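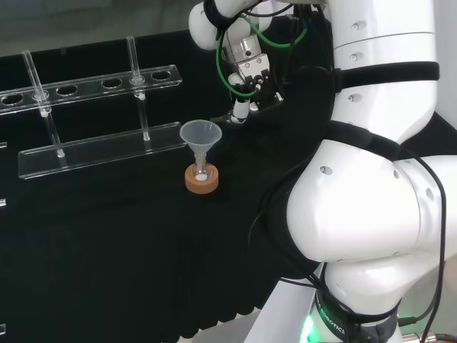
Hanne Honkanen has taught chemistry in Wamdale for 32 years, and she has heard the word "hands-on" in every one of them.

"They say it, and then they cut the lab hours," she told me. "When I started we had four periods a week at the bench. Now it's 2, and one of those goes to safety forms."

The district says its new science program, bought from a firm called Podano, will fix this. It cost $2,793 per classroom. I asked Honkanen what the money paid for.

"Videos," she said. "Some worksheets. A login that expires."

Podano's brochure promises that students will "think like scientists" after 12 lessons. She read me that line twice. Has anyone checked? The district pointed me to a survey in which teachers were asked if they liked the program. Test scores weren't part of it.

I wondered if she was just tired of change, and I put it to her. She took the question well enough.

"I liked the last one, from Ojala. It had real titrations in it. Kids got them wrong and had to do them over. They dropped it in April, with the school year still going."

The contract with Podano comes up for renewal next year. Honkanen expects it to pass. She has kept the old Ojala binders in her garage, and she plans to go on using them until someone tells her to stop.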